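Sturanent Boards > Home & Kitchen > Small Appliances
Thread: Toaster died, do I buy a cheap one or a "lifetime" one?

crumbtray_ed
Our toaster quit this morning after 4 years. It was not a good toaster. It did one side. My wife has sent me a link to a Mondal that costs 100 dollars and comes with a "heritage guarantee." My position is that bread was getting brown long before heritage guarantees. Two slots, one lever, cheap. Talk me into it or out of it.

pilotlight
Out of it. I bought the Mondal. The guarantee covers the case. The case has never been my problem. The lever stopped catching by its second June and they offered me 4 dollars off a new lever.

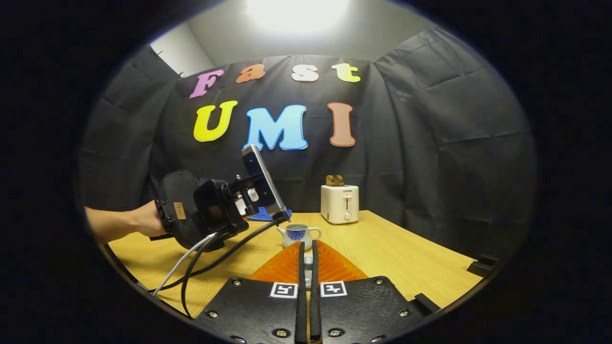
Re: Toaster died

Elaine Nogueira
Moderator hat off, toast hat on. I disagree with pilotlight, and I have the spreadsheet. I logged 2,136 slices on my Mondal before anything went wrong, and what went wrong was a raisin. Clean the thing out once in a while and it will outlive the kitchen. A small plain cream one does look nicer on a counter than the big chrome bread garages, I'll give the cheap crowd that.

pilotlight
You logged your slices.

Elaine Nogueira
I was between jobs.

knob_at_three
Whatever you get, ignore the numbers on the dial. People think they're minutes. On some they are, on most they're a mood. I had a Pustaseck where 2 was warm bread and 3 was a call to the landlord. Write your own setting on a piece of tape and stick it on the side.

crumbtray_ed
My wife says no tape on a 100 dollar toaster. She has now said "the 100 dollar toaster" as if it already lives here.

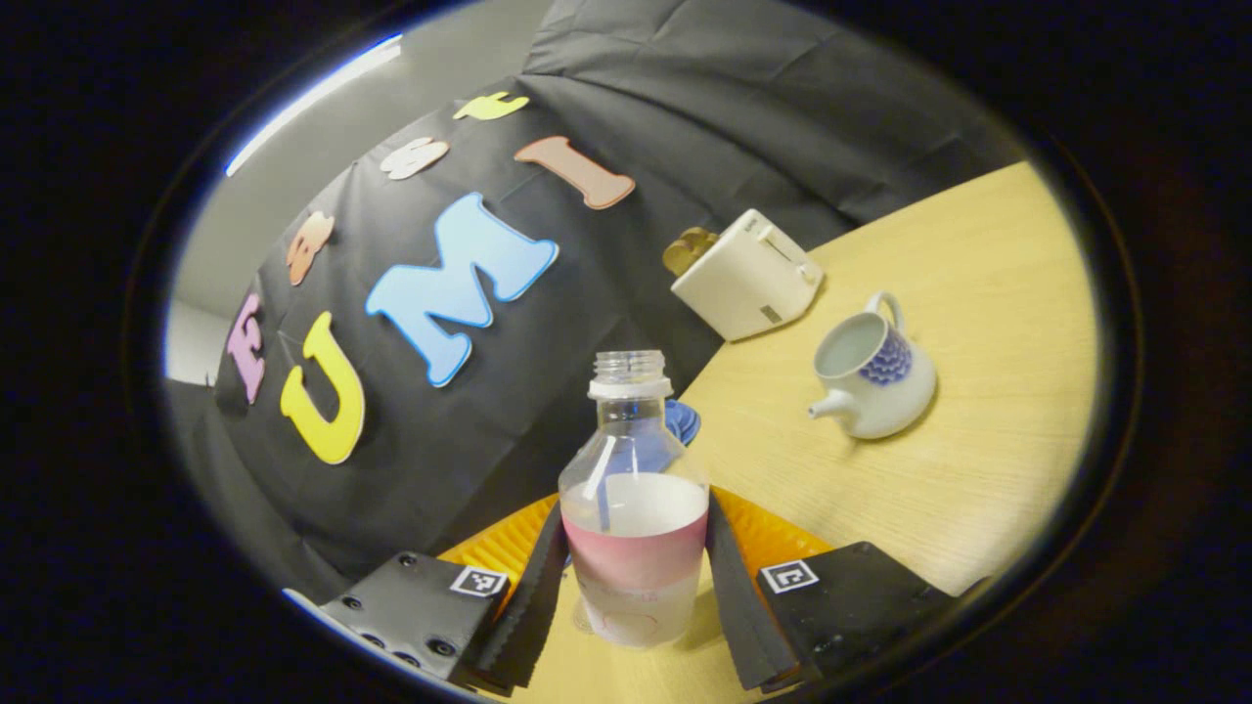

fukomgate_phil
The dial is a labeling problem and it's been the same one for as long as I've been buying these things. Gray numbers on a gray knob, printed by someone with the eyes of a hawk, and a snowflake that could be a sun. Give me lettering like that fat yellow U and the blue M, which I could read from the yard without my glasses, and I would stop burning bagels. Instead the Fukomgate manual has a whole page on what the icons mean, in type smaller than the icons.

knob_at_three
The snowflake is frozen bread. The one that looks like a donut is bagel.

fukomgate_phil
Then what's the one that looks like a fried egg?

knob_at_three
Reheat, I think. Or it's a fried egg.

Elaine Nogueira
It's cancel. Please, everyone, read the manual.

wattsup_doc
Lurker here. Check the wattage before you check the guarantee. Mine is 720 and it dries the bread out long before it browns it. What you get is a big crouton. Anything stronger will do a better job, heritage or no heritage. And measure the slot if you buy the tall sourdough kind, otherwise you'll be flipping it halfway like an animal.

pilotlight
I flip mine halfway. The Mondal has short slots.

Elaine Nogueira
The Mondal has normal slots. You have tall bread.

crumbtray_ed
Update: the Mondal is on order. I was at the store getting milk and it was decided. In the meantime I'm using the broiler and have burned four slices and an oven mitt. Does the guarantee start when it ships or when I plug it in?

pilotlight
When the lever breaks. Then it stops.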